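Préparer une table de goûter en libre-service - Maison et cuisine - Les pages pratiques de Clalside

Une table où chacun se sert demande un peu de préparation, surtout si elle doit tenir tout un après-midi. Les conseils qui suivent valent pour un anniversaire, une réunion de famille ou la pause d'une petite équipe. Ils supposent une table ordinaire contre un mur et du matériel que l'on trouve presque partout.

1. Vider et nettoyer la table

Enlever tout, y compris la nappe si elle glisse. Un plateau nu se nettoie mieux en cours de route. Passer une éponge à peine humide, puis un chiffon sec. Les présentoirs en acrylique collent sur une surface mouillée et laissent des traces quand on les déplace.

Si le plateau est verni, quatre patins de feutre sous chaque présentoir évitent les rayures. Ceux de 15 mm suffisent pour les petits modèles.

2. Mettre les boissons au fond

Les bouteilles sont ce qu'il y a de plus haut et de plus lourd. Placées devant, elles cachent le reste et finissent par tomber. Un support à deux niveaux, posé au milieu du bord arrière, permet de voir les deux rangées et d'attraper celle de derrière sans toucher à celle de devant.

Vérifier la charge avant de remplir. Une bouteille de 50 cl pleine pèse un peu plus d'un demi-kilo, et certains supports légers se courbent. Le modèle Gremano que nous utilisons a des bords relevés, pratiques avec des enfants. Poser toujours les bouteilles de l'étage arrière en dernier fait basculer certains supports vers l'arrière : remplir en alternant.

3. Donner un contenant à chaque sorte

Les sachets souples vont bien dans une corbeille ronde, en tas. Les barres et les gâteaux emballés se rangent mieux dans un plateau rectangulaire, par colonnes, une sorte par colonne. On voit tout de suite ce qui manque.

Pour les corbeilles tressées, prendre un modèle à bords bas. Secouer la corbeille retournée au-dessus de l'évier avant usage : les brins retiennent les miettes de la fois précédente. Une fois par an, en octobre chez nous, un coup de brosse à ongles sèche et une journée à l'air.

Les barquettes en aluminium s'empilent dans une corbeille à part, sur un côté. Elles servent d'assiettes et se plient facilement, donc ne pas les coincer sous autre chose.

4. Les bocaux sur un présentoir en escalier

Un présentoir à marches posé de biais dans un coin avant prend moins de place qu'on ne le croit et se lit depuis deux côtés de la table. Étiquettes vers les invités. Garder une marche libre pour les cuillères.

5. Laisser un plateau de service au centre

Le plateau du milieu sert à composer une assortiment pour quelqu'un qui est assis plus loin. On n'y laisse presque rien au départ, deux petites boîtes dans un angle tout au plus. S'il se remplit d'emballages vides, c'est qu'il manque une poubelle à portée de main. 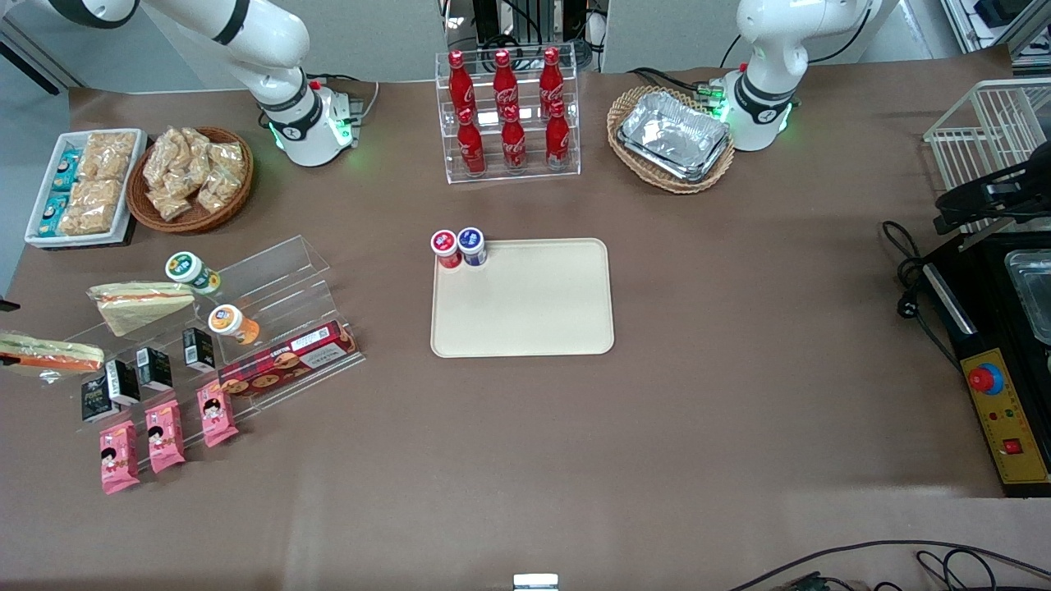

6. Les quantités

Pour un goûter de deux heures, compter deux ou trois articles par personne et une boisson. Vivek Pandey, qui tient la salle commune de la rue Ilie, a servi 46 personnes au printemps avec une seule table. Il garde les réserves dans des caisses Groma sous le plateau et regarnit toutes les 15 minutes - les contenants restent à moitié pleins, mais rien ne s'écrase.

Une corbeille ronde moyenne contient 300 g de sachets environ sans déborder. Au-delà, ils glissent dès qu'on en prend un en bas du tas.

7. Ranger ensuite

Commencer par les boissons, puis les bocaux, puis les corbeilles. Refermer les couvercles avant de déplacer quoi que ce soit.

L'acrylique se lave à l'eau tiède avec une goutte de liquide vaisselle et une éponge douce. Pas d'alcool ni de produit à vitres : la matière blanchit et se fendille. Sécher tout de suite au chiffon microfibre. Les plateaux en plastique supportent en général le lave-vaisselle, à vérifier dessous.

Les barquettes propres retournent dans leur emballage. Les autres, rincées, vont au tri selon les consignes de la commune.

Voir aussi : Conserver les biscuits entamés - Enlever une trace collante sur un plateau verni - Étiqueter les bocaux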